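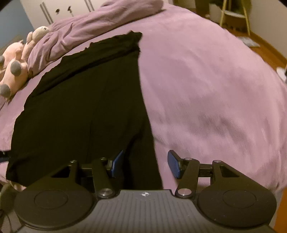

Folding set – how many demos before you train?

3 min read

jiveck_jo
Doing clothes folding on beds, hand-held gripper, no arm yet. 475 demos so far, nearly all dark stuff on light or coloured bedding. First policy grabs the duvet as often as the garment. More demos or different demos?

tramline36
Different. 475 is plenty for one fold. How many bedrooms?

jiveck_jo
Two. Mine and my sister's.

tramline36
Well there you go.

Uder
Disagree a bit. We had 17 rooms in our April batch and it still pinched the bedding. Problem was the grasp, everyone came down too steep and too fast. Slow the last bit of the approach, come in low along the hem. Then worry about rooms.

jiveck_jo
Low how? The pads catch on fuzzy fabric when I go in flat.

Uder
Tilt a little. One pad under the edge, other one on top. Takes practise, bin your first 36 or so.

moth_and_rail
Please don't bin them. Label them. Fumbles where you recover are the best thing in our whole set

Uder
Recoveries yes. Fumbles where the person gives up and starts over, no. Nazarenko split has heaps of those and it learned to hover.

moth_and_rail
Fair – but keep the raw files anyway.

tramline36
Also black on pink is the easy case for finding an edge. Try grey on grey before you beleive any number. And leave the soft toys and junk on the bed, don't tidy for the camera.

jiveck_jo
Wasn't planning to tidy lol. OK – slower approach, four more rooms, grey on grey. Will stop at 700 and retrain.

Uder
Stop at 700 only if the colours are mixed. Otherwise same model, longer wait.

Comments (3)

edance_fan
Does this carry over to towels? Using the Edance loader, same gripper style.

pk_bench
Towels are easier imo. No sleeves.

moth_and_rail
Towels are not easier, all four corners look the same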